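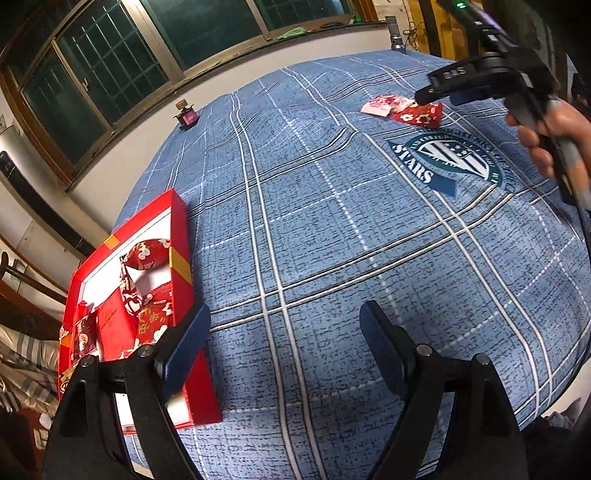 About Skasel

Hi, I'm Maite! I started Skasel in my spare bedroom with Gyu-bin Yeo, who had a box of motor parts and way too much free time. We build hand-held grippers and the small arms that will one day copy what they do, and we still do most of it at home — kitchen table, bed, wherever there's space.

Illia Levchenko joined us in November and took over the wiring (thank goodness, mine was awful). There are 4 of us now, counting Hnat, who prints the finger parts at the Dikeris shared workshop and brings them over on his bike.

Our first arm is called Ursu. It's slow and a bit noisy and we love it! If you're building something similar, drop by Dikeris any evening and ask for Hnat.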